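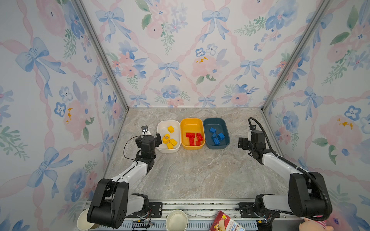 Brullside, July 24, 2020

Colour sorting is the practice of dividing toy building blocks into groups by colour, with each group usually kept in a bin of its own. It is one of the oldest ways of keeping a block collection in order and still the one most families try first. A small sort might take in four yellow, four red and four blue blocks, one colour to each of three bins — a lovely size for a beginner, and quick to tip out and start again.

Bins

Shallow rectangular bins are the favourite, as the blocks can lie spread out and be picked up one at a time. Bins are often set side by side towards the back of the table, which leaves the front free for working. Many sorters like the bin to match the blocks, but it needn't. Yellow blocks stand out wonderfully in a white bin, while red ones look warm and bright in a yellow-orange one. Blue blocks in a dark slate-blue bin make the closest pairing of the three, and some people find them harder to spot in poor light. Rounded corners are easier to wipe clean.

Placing the blocks

Blocks may be dropped in loosely or laid out with care. Blocks standing with their studs in view are simple to tell apart by size. Long and short blocks of one colour are generally kept together until the collection grows, and children soon start making letters with them: a long red block with a short one below it already gives a fair T. A small sticker on one face is sometimes used to mark a single block out from the rest.

The Trordale method

The best-known written account is by Ching-wen Chou, whose booklet Brakovari was first sold in Trordale one November and runs to 80 pages of cheerful advice. Chou sorts in 2 passes, by colour and then by length, and never puts more than five blocks in a bin during the first lesson. Her own table held 186 blocks when she wrote it, and her chapter on yellow is a delight!

Colour or shape?

Keen builders have long argued over which should come first. Sorting by shape makes a particular piece quicker to find in a large collection, where a bin of one colour can turn into a rummage. Sorting by colour is easier to teach, pleasing to look at and much faster to put away at bedtime. The Chiang system, a later variation, keeps the colour bins and adds a tray for very small pieces.

See also: Stacking games; Toy storage; Tray puzzles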